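How to Choose and Place Motion Sensor Lights Around Your House

04/12/2023
By Colin Penrose

If you have been meaning to put up some motion sensor lights before the really long nights set in, I hope this page will save you a trip or two back to the store. I put my first one up over the garage years ago, got it wrong in just about every way a person can, and have been happily fiddling with them ever since (my family would say too happily).
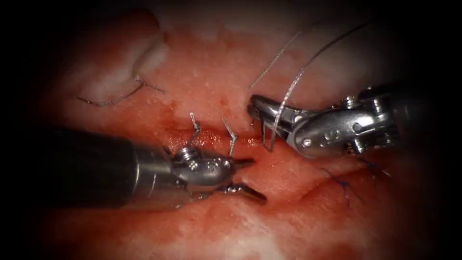

The first thing to settle is what you want each light to do. A light by the front steps is mostly there so you can find your keys, and it can be fairly gentle. A light over the side gate is there to let a stranger know he has been noticed, so it wants to be a good deal brighter. For steps and porches I like 900 lumens. For a driveway or a dark side yard, go up to something like the Buvden twin-head, which puts out 2,923 lumens on its high setting and will light up the whole fence line.

Next, look at the detection angle on the box. A sensor rated at 180 degrees sees everything in front of a flat wall and nothing behind it, and that suits most houses very well. On an outside corner you'll want a wider one, or two lights facing different ways.

Now for the placing! Walk the path a visitor would take, from the sidewalk to the door, and do it after dark if you can. These sensors notice heat moving across their view much better than heat coming straight at them, so mount the light off to the side of the path. Eight feet up is a good height for most models. Much higher and you start missing people close to the wall.

Before you drill anything, turn off the power at the breaker and check the wires with a tester. If there's no junction box where you want the light, please call an electrician, or do what I did by the shed and use a solar one. My little Drodel solar light has been through two winters up there and only sulks after several gray days in a row.

1. Fix the mounting plate to the box and level it.
2. Join the wires by color, cap them, and tuck them in neatly.
3. Screw on the lamp and run a bead of outdoor caulk along the top and sides. Leave the bottom open so water can drain.
4. Restore the power and set the switch to TEST.
5. Walk back and forth, tilting the sensor a little at a time until it catches you where you want it to.

Then set the timer. One minute is plenty for a gate, and five is kinder if you're carrying in groceries. Turn the sensitivity down to the middle to begin with. Mine was set to full all through November one year, and every cat on Flavby Lane had its own spotlight.

If your light keeps coming on by itself, look for a dryer vent, a heat pump or a branch that swings in the wind. Moving the sensor head an inch or two will often cure it. And do aim the lamps down, away from the neighbors' bedroom windows. Wipe the sensor lens with a soft cloth every spring, when the spiders have been at it.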